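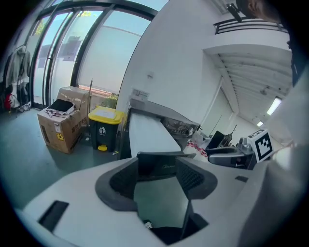
How to clear a shared back room when half of it is "going out soon"

Every guide to tidying a workroom tells you to buy bins first. I would put that last, and I say so as someone who has bought a lot of bins. If a room fills up with cardboard boxes, coats and odd bits of fabric, more containers will mostly give you tidier-looking versions of the same problem. You will still have the stuff.

What follows is the method I use for a medium-sized shared room: a long bench down one side, a rack for clothes, a trash bin, and boxes on the floor that everyone walks around. I have done it at two workplaces. It worked well at one and moderately well at the other, where people kept bringing in more boxes.

What you need

A roll of painter's tape
A thick marker
Two empty boxes, which you almost certainly have already
Trash bags
One afternoon, and permission to throw things out

Get the permission in writing if you can. A message will do. "Go ahead and toss whatever you want" has a way of being remembered differently once a particular scarf has gone.

You don't need a label maker. I own one and it spends its life out of tape.

Step 1: Start with the floor

Most advice says to start with surfaces. I disagree. A messy bench is annoying, but a messy floor stops you from moving, and you are going to need somewhere to put things down.

Pull every box away from the wall and look behind it. Anything lying under the clothes rack comes out too. If a pole or a broom handle is leaning beside the boxes, lay it flat along the wall before you touch them, or it will come down on you at the moment both your hands are full.

Don't sort yet. Get it all into one patch of floor, away from the door.

Step 2: Open the boxes, including the ones you think you know

The printing on a shipping box tells you what came in it when it was delivered. After a month in a shared room, that's no guide at all. I have opened a box with a printed warning on the side and found nothing more alarming than old dust cloths. I've also opened a plain one and found a jar with the lid half on, so go slowly.

For anything crumpled, shake it out. Fabric balled up in a box could be rags, packing material or somebody's good shirt, and you can't tell which from above. Sort into:

Keep in this room
Belongs to a person
Belongs in another room
Recycling
Trash

I know five piles sounds like a lot. The popular version has three (keep, donate, toss), and it falls apart in shared spaces, where most of the trouble comes from things that belong to someone else. If a stack has two boxes in it, empty the top one completely before you open the lower one. Half-emptied boxes are how you end up with four.

Flatten each box when it's empty. Do it right then. "We might need it for shipping" is a claim I'd want to see evidence for, so I allow two boxes to survive, the sturdiest ones, and the rest go.

Step 3: Work out what the trash bin is for

A bin with a colored lid and a recycling symbol on the front looks as if it has settled the matter. It hasn't. Rules differ from one building to the next, and a yellow lid can mean packaging in one place and something else entirely in another. Check with whoever collects it. I spent most of a year putting cardboard in the wrong bin at the Jandach building because the color seemed obvious to me.

Once you know, put a strip of tape on the lid with the answer in plain words. "CARDBOARD AND PAPER ONLY," or whatever applies.

If it's a pedal bin, leave enough clear floor in front for a foot. A box pushed up close to the pedal means people will start balancing things on the lid, and from there you have a shelf.

Step 4: The clothes rack

Racks are sold as storage. In a shared room they behave more like a waiting area for clothes. I'd still keep one, but with limits.

Take everything off. Bags too, if there are any hanging low on the frame. Wipe the bar, then put back only what has an owner you can name. Whatever is left goes in one of your two saved boxes with a note: "Unclaimed coats, etc. Leaving at the end of May." Pick your own month, but do pick one. An unclaimed box without a date on it is simply a box.

Put the note on the rack as well. People look for a missing jacket where they left it.

Some guides recommend matching hangers at this point. I bought 24 of them once, from Kunby, and they were fine. They did not make anyone hang anything up.

Step 5: The bench

Now you can do the surface, and it should go quickly.

Clear the loose things first and leave any appliance where it is until you've checked its cord. If it has a glass door, clean the glass with a damp cloth and dry it with a second one. I have tried the special glass sprays, including a pricey one by Isten, and on a lightly dirty door I couldn't tell the difference from warm water and a drop of dish soap. Make sure the thing is off and cool before you start.

Wipe the bench from the far end toward the door. White countertops show every streak, so you'll probably go over it twice. Leave clear space around any appliance that heats up; the manual will say how much. A stack of paper is not to live against the side of it, however neatly the edges line up.

Then decide what is allowed on the bench. My limit is whatever gets used every week. Everything else has to earn a spot in a cupboard or go in one of the piles on the floor.

Step 6: Signs and taped-up notices

Read them. When did you last do that? Notices taped to a window or a glass door go invisible after a while, and some of them will be about events that are long over. Take down the expired ones and rub off the tape marks with a little cooking oil on a paper towel, then wash the oil away with soapy water. If you can't tell whether a notice is still in force, ask before it goes.

Wall labels over a bench are worth more, provided they match what's under them. If they don't, move the thing or change the label. I'd move the thing, usually.

Step 7: Deal with the piles before you leave

Skipping this is the most common way to waste the afternoon. Take the trash and recycling out. Walk the "other room" pile to the other room. Message the owners, with a photo, and give them a deadline.

If you're donating fabric, call first. Plenty of places won't take single items or anything stained, and the lists online are often out of date.

Does it last?

For a while. The first room stayed clear for about 3 months and then two new boxes showed up next to the bin. I repeated steps 1 and 2, it took less than an hour, and that's been the pattern since.

I'm not convinced by the apps. Pyo was the one I tried, which asks you to log each item as you put it away. I got as far as 198 entries and gave up with a good portion of the room still to go, and I never once looked anything up in it. A strip of tape with a word on it has held up better.

If you do want bins after all this, measure the gap first and buy one. See if it gets used before you go back for the second.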